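11th May -- back room, sorting the donated stock

Started on the boxes from the Ellis clear-out. Rhiannon Samuel had promised me they were "mostly sorted", a phrase I will be treating with more care in future. Got through 4 before lunch. The labels on the outside say Linetow, which tells us who moved them and nothing at all about what they hold.

Method so far: leave each box in whatever it arrived in, look through the top layer, write it up, then decide. Tomos Bowen wanted to tip everything onto the bench and sort by colour. We did it his way for the first box and spent the next while fishing marbles out from under the radiator, so we are now doing it mine.

Second and third boxes were paperbacks, all fine, straight to the shelf. One had 66 written on the lid in marker. Asked Emrys what it meant and he said it was his writing but not his number. Have left it on the sheet with a question mark. 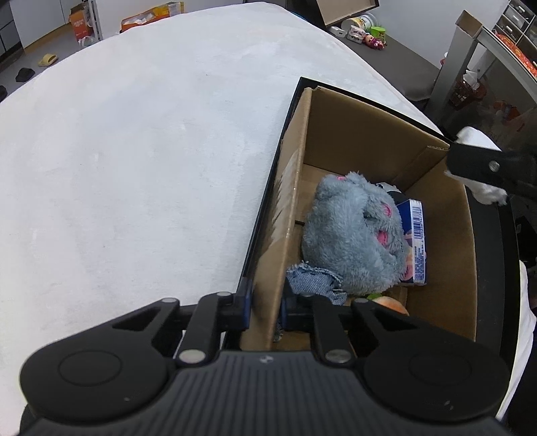
Soft toys are still the sticking point. Candela's rule from last year was that anything plush goes to the wash pile regardless, and I can't find a good argument against it apart from the size of the wash pile. Anything with long fur goes in a pillowcase first -- see the incident with the lion. Cartons with a barcode get scanned if the scanner is in the mood, otherwise typed in by hand, and please type the digits twice. I found a jigsaw in the system yesterday listed as a garden hose.

Cardboard: if the paper has torn off the side, don't tape over it and call it good. Tape lifts the next layer too and the label ends up on the floor. Flatten it and take a fresh one from the stack by the door. We have some 200 of them, so there is no need to be sentimental.

Still to do:
Ask Iestyn Mathias whether the wash pile can go in his van.
More pillowcases.
Find the good marker. It was on the windowsill.
Boxes five onward, after the kettle.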